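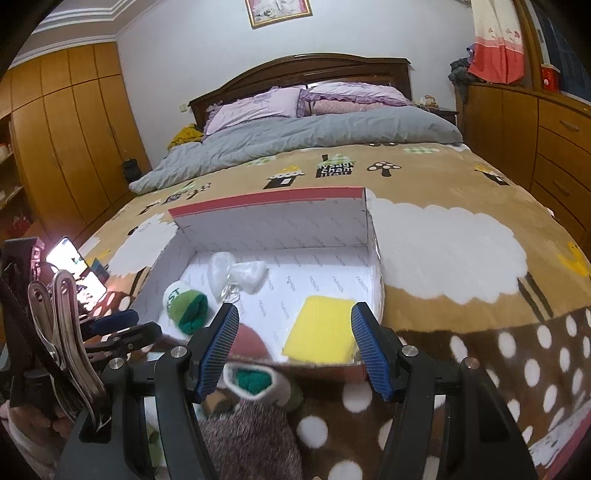
Drurari Shallow Sorting Box, Open Top
Cardboard, white printed interior
Sold by Stileck Home Storage

Item code: DR-600
Availability: In stock
Sold as: single box or case of 12

Overview

The Drurari Shallow Sorting Box is an open cardboard box for socks, folded cloths and other small things that get lost at the bottom of a deep basket. It is low at the front and higher at the back, so you can see what is in it and reach in without leaning over a wall. It sits flat on a bed, a dresser or a closet shelf.

Most of our customers use it on laundry day. Set it on the bed, drop the small pieces in while you deal with the shirts and sheets, and pair or fold them at the end. The box can then go straight onto a shelf as it is, or be emptied and put away until next time.

The inside is white with the word FASHION repeated in small gray lettering set on a slant. The back wall has a red strip along the top. We are asked now and then for a plain version. Drurari does not make one in this size, but the Usteck liner listed under Accessories covers the print on the base.

What it holds

Socks, rolled or loose. Washcloths, dust cloths and dish cloths folded into squares. Scarves and knit hats, if they are thin. Small plastic bags of buttons, hair ties or spare laces, tied closed. Soft belts, coiled.

We don't recommend it for shoes with hard soles, hangers, glass bottles or anything damp. The board will take ordinary household use but it is still cardboard. A wet towel left in it overnight will soften the base, and it won't go fully flat again after it dries.

Details

Material: single-piece folded cardboard
Interior: white with gray print
Trim: red
Lid: none
Handles: none
Assembly: arrives folded, no glue or tape needed
Weight limit on a shelf: 900 grams, spread evenly
Weight limit on a flat surface such as a bed or floor: not rated, use common sense
Country of assembly: see the label on the case

Setting it up

The box ships flat with the fold lines already pressed. Lay it with the white side up. Fold the back wall first, then the two sides, then the front. The side tabs tuck into the back wall and should click in with light pressure from your thumb. If a tab won't go in, the side has probably been folded on the wrong line. Open it out and try again before pushing harder. A tab that has been forced and bent will hold, but it tends to work loose.

Leave the front edge for last. It is the part people bend by accident.

Using it for socks

Put matched pairs at the back and singles at the front. Thick socks do better balled up, with one cuff turned over the pair. Thin dress socks can be folded in half and stood on edge. If you keep cloths in the same box, fold them square and put them in a front corner where they help keep the socks from rolling around.

For a drawer, measure the height first. The back wall is taller than it looks on a product page, and this is our most common return.

Care

Wipe with a dry cloth. A barely damp cloth is fine on the white surface if you dry it right away. Lint collects in the fold at the bottom of the back wall, and a soft brush gets it out. Keep the box out of direct sun if you care about the red, which will fade over a summer on a windowsill.

When the box is worn out, unfold it and put it in with your cardboard recycling. Check your local rules for printed board.

Accessories

Usteck base liner. Plain felt, cut to fit the base. Lifts out for shaking or hand washing. Gray or cream.

Usteck divider strip. One strip of stiff card that runs front to back and splits the box in two. It rests in place and can be moved.

Chareonsuk cotton cover. Loose cover with an elastic edge, for boxes kept on an open shelf. Keeps dust off. Machine wash cold, hang to dry. It will shrink a little in a hot dryer — still usable, but a tight fit.

Accessories are sold separately and are not included with the case of 12.

Ordering and shipping

Single boxes ship flat in a padded sleeve. Cases ship in an outer carton. Orders placed before noon usually leave the warehouse the next working day. The warehouse keeps roughly 700 on hand, and larger orders for stores or dorms may be split into two shipments. Please call before ordering by the pallet so we can give you a date.

The next delivery from Drurari is due in March. Price and print will stay the same.

Returns

Unused boxes can be returned within 30 days if they have not been folded. Once the fold lines have been worked we can't sell the box again, so measure your shelf or drawer before you set it up. If a box arrives creased or torn, send us a note with the item code and we will mail a replacement. You don't need to send the damaged one back.

Related items

Drurari Deep Box with Lid, DR-900
Usteck Hanging Shelf, four tier
Chareonsuk Drawstring Wash Bag, small and medium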